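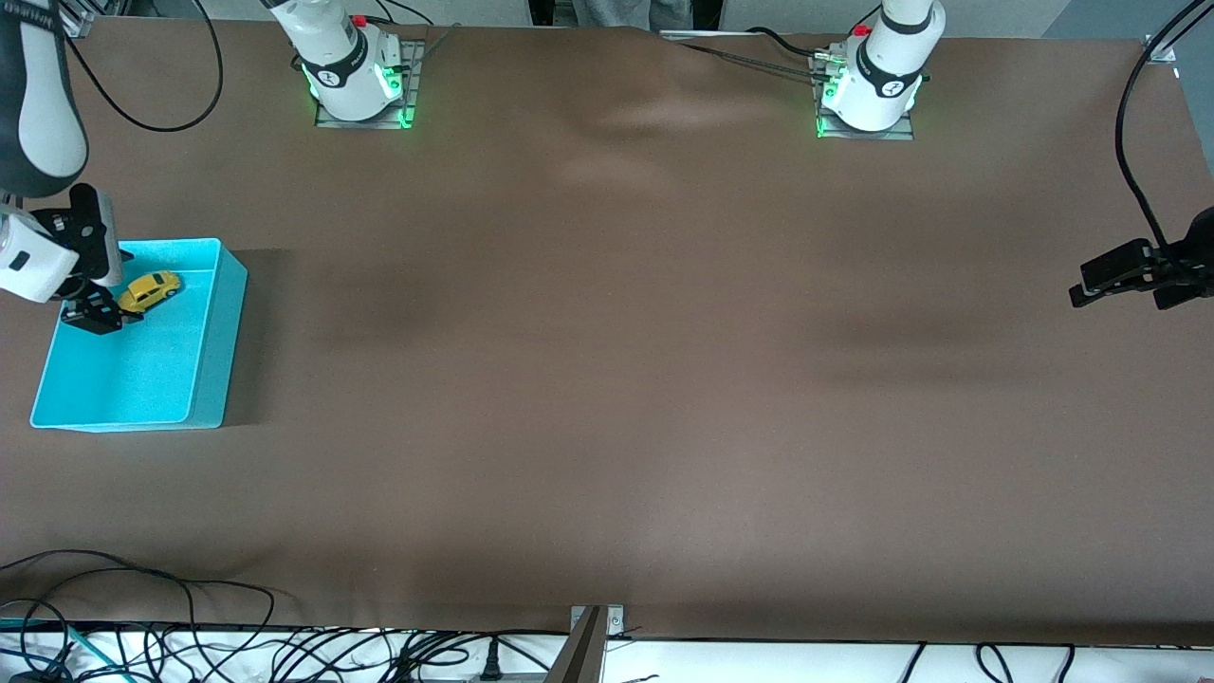

Arbeitstisch abdecken und Kleinkram sortieren: Tipps für Basteltisch, Werkbank und Küchentisch

Wer am Esstisch klebt, lackiert oder schraubt, braucht eine Unterlage, die etwas aushält und sich schnell wieder wegräumen lässt. Die folgenden Hinweise gelten für Holz- und Kunststoffplatten. Bei Glas und Naturstein reicht meist eine einfache Lage Papier.

Welche Abdeckung für welche Arbeit

Packpapier von der Rolle ist für die meisten Arbeiten die günstigste Lösung. Eine Rolle mit 100 cm Breite deckt einen normalen Küchentisch samt Kante ab. Das Papier sollte fest sein, dünnes Einschlagpapier reißt beim ersten Verrutschen eines Schraubenziehers. Zeitungspapier geht auch, färbt aber auf hellen Teilen ab und klebt an frischem Lack fest.

Stoff (alte Bettlaken, Molton, Nessel) liegt ruhiger und schont empfindliche Oberflächen. Kleine Schrauben springen darauf nicht so leicht weg. Für flüssigen Kleber und Lack ist Stoff allein ungeeignet, weil alles durchzieht. Dann kommt eine Lage Folie darunter.

Wachstuch lässt sich abwischen, verträgt aber weder Heißkleber noch Lösungsmittel. Auf keinen Fall mit dem Bastelmesser darauf schneiden, auch nicht kurz.

Abdeckung faltenfrei auflegen

1. Tischplatte feucht abwischen und trocknen lassen. Krümel drücken sich durch jedes Papier.
2. Papier mit der gewölbten Seite nach unten auflegen, dann rollen sich die Enden nicht hoch.
3. An der hinteren Kante mit Malerkrepp befestigen, nach vorn glatt streichen, erst dann die vordere Kante kleben.
4. Die Seiten umschlagen und unter der Platte festkleben. An Tischecken das Papier wie bei einem Geschenk falten.
5. Stoff vorher bügeln und mit Tischtuchklammern halten. Bauscht er sich in der Mitte, die Klammern einer Seite lösen und neu spannen.

Malerkrepp nicht länger als ein paar Tage auf lackiertem Holz lassen. Reste gehen mit etwas Speiseöl ab, danach mit Spülmittel nachwischen.

Flache Schalen statt tiefer Kisten

In einer tiefen Kiste liegt das Gesuchte immer unten. Für alles, was man während der Arbeit ständig in die Hand nimmt, sind niedrige Kunststoffschalen mit geraden Wänden besser. Brauchbar sind Besteckeinsätze, Schubladenschalen und die Deckel alter Vorratsdosen. Wir benutzen seit Jahren die Schalen Witimik, die kleine Größe kostet 3 Euro und passt in eine übliche Küchenschublade. Die Schalen von Clarnow sind stabiler, lassen sich aber leer nicht ineinanderstapeln.

Helle Farben sind praktisch, weil man dunkle Schrauben und Federn darauf sofort sieht. Für weiße Knöpfe und Perlen eine farbige Schale nehmen.

Wer Geräte zerlegt, stellt die Schalen in der Reihenfolge der Arbeitsschritte auf und räumt sie beim Zusammenbauen von hinten wieder leer. Ein Streifen Krepp mit einer Nummer am Rand reicht als Beschriftung.

Metallspielzeug reinigen

Spielzeugautos aus Druckguss sammeln Fett, Sand und Fusseln, vor allem an den Achsen. In die Spülmaschine gehören sie nicht. Der Lack wird stumpf und die Achsen rosten.

Besser so:

Fusseln und Haare mit einer Pinzette von den Achsen ziehen.
Lauwarmes Wasser mit einem Tropfen Spülmittel ansetzen, ein weiches Tuch eintauchen, gut auswringen und den Lack abwischen.
Rillen und Fensterkanten mit einer weichen Zahnbürste nacharbeiten. Aufkleber aussparen.
Sofort abtrocknen und mit den Rädern nach oben auf ein Handtuch legen.
Schwergängige Räder bekommen einen winzigen Tropfen harzfreies Öl, mit einem Zahnstocher aufgetragen. Überschuss abtupfen.
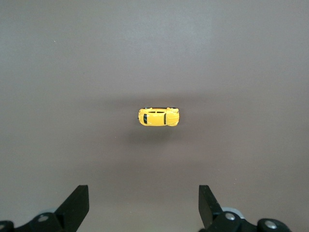

Gelbes Spielzeugauto in rundlicher Käferform auf matter Unterlage.

Kleine Lackschäden kann man mit Modellbaufarbe ausbessern. Den Farbton immer zuerst an der Unterseite probieren, gerade Gelb deckt schlecht und braucht mehrere dünne Schichten. Scharfe Lackkanten vorher mit Schleifpapier der Körnung 400 brechen, nass und ohne Druck. Bei älteren Stücken unbekannter Herkunft lieber nicht schleifen. Alte Farben können Blei enthalten, solche Autos gehören in die Vitrine und nicht ins Kinderzimmer.

Flecken auf der Tischplatte

Ist doch etwas durchgegangen, hilft je nach Fleck:

Bastelkleber auf Wasserbasis: feuchtes Tuch auflegen, zehn Minuten warten, mit einer alten Plastikkarte abschieben.
Heißkleber: mit einem Kühlakku hart werden lassen, dann abheben.
Acrylfarbe: frisch mit Wasser und Seife. Getrocknet zuerst an einer verdeckten Stelle mit Brennspiritus testen, Fenster auf.
Wachs: abheben, Rest mit Löschpapier und lauwarmem Bügeleisen aufnehmen.
Bleistift: weißer Radiergummi.

Geölte Platten nach dem Reinigen an der Stelle nachölen. Wir nehmen dafür Hartley Tischöl, der Rest in der Dose hält sich verschlossen bis zum nächsten Frühjahr. Ölgetränkte Lappen zum Trocknen einzeln draußen ausbreiten, zusammengeknüllt können sie sich selbst entzünden.

Papierreste aufheben

Gebrauchtes Packpapier ohne Lackflecken taugt noch zum Auslegen von Schubladen oder als Polster im Paket. Verschmutztes Papier kommt in den Restmüll.

Tipp 107 aus der Sammlung Fliltitz, Haushalt und Werkstatt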